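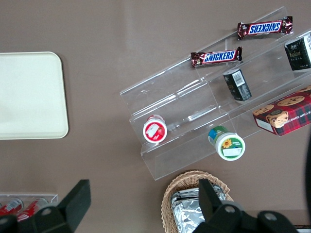 mitsuko_minami
Going to disagree with you all on the coffee soak. I tried it on a canvas tote in March and it came out the color of old dishwater, then faded to almost nothing after two washes. If you want brown, buy brown dye.

anitha_p
How long did you leave it in, Mitsuko? I got a pretty decent tan out of coffee but I left mine overnight. Still not as dark as the Texier bag I was trying to copy, I'll admit that. (The real one is $160 and I'm not paying that for a sack with two handles, sorry!)

mitsuko_minami
Four hours. Maybe that was it, but I'm not wasting another jar finding out.

Adebayo O
Thread starter again. I caved and bought the Skavomel powder, the rust shade, and did my second bag last night. So much happier with this one!! I used the whole packet in a big stockpot with salt, and stirred it for 50 minutes while watching a movie on my phone.
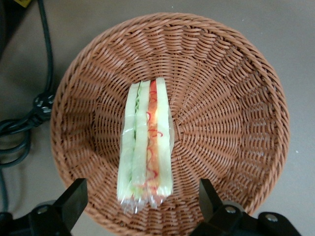 Folding is where I messed up the first time, I think. I did the spiral, where you pinch the middle and twist, but my twist was loose and the dye ran everywhere. What I want is rings going out from the center with straight lines crossing them, kind of like the bottom of a woven basket when you look straight down into it, with the ribs spreading out like wheel spokes. Even the color is close, that warm terracotta. Has anyone gotten both the rings and the spokes on one bag?

gangadharan_c
You won't get that from a twist. A twist gives you a swirl, full stop. Fold the bag in half, then in half again, then into a skinny wedge like a paper snowflake, and put rubber bands straight across it. The folds make your spokes and the bands make your rings. I use 5 bands on a regular tote.

Aishwarya S
Seconding the wedge, but I don't agree with rubber bands. They leave fuzzy lines on thick canvas. Waxed thread, pulled as tight as your fingers can stand! I wrote it all out a while back for my sister so I'll just paste it.
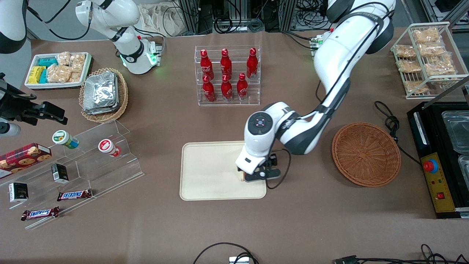

Step 1 - Wash the bag hot with no softener, and fold it while it's still damp.

Step 2 - Fold into the wedge and press each crease hard with your thumb.

Step 3 - Tie the thread every couple of inches, going around several times before you knot it.

Step 4 - Dye, rinse cold, and leave the thread on until the water is clear. Then snip.

gangadharan_c
Several times around on every tie? I'd be there till bedtime. Bands are fine if you double them.

Aishwarya S
Yours are fine, I've seen them, I'm just fussier than you.

Adebayo O
OK, wedge on the next one, and I'll do half with bands and half with thread and see. One more question, do the handles go inside the fold or hang out?

anitha_p
Hang out! I tucked mine in and ended up with two big white stripes across the front.

mitsuko_minami
I like the white stripes, for what it's worth. Mine are tucked in on purpose.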